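Notes on the Protum grasp planner

Release 2,499 replaces the single grasp planner with two, one for each arm. Thin plastic has no fixed shape, so the perception module now reports edges and folds only.

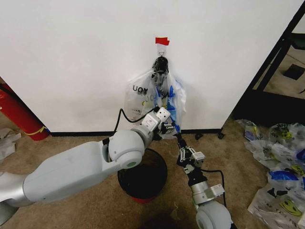 Both grippers on the hanging bags, bin below.

Mawar Nair wrote the bin stage, in which the arms share one force limit.

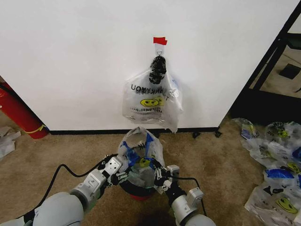 Does each arm run its own controller?
Each arm has its own, and a shared clock keeps the two in step.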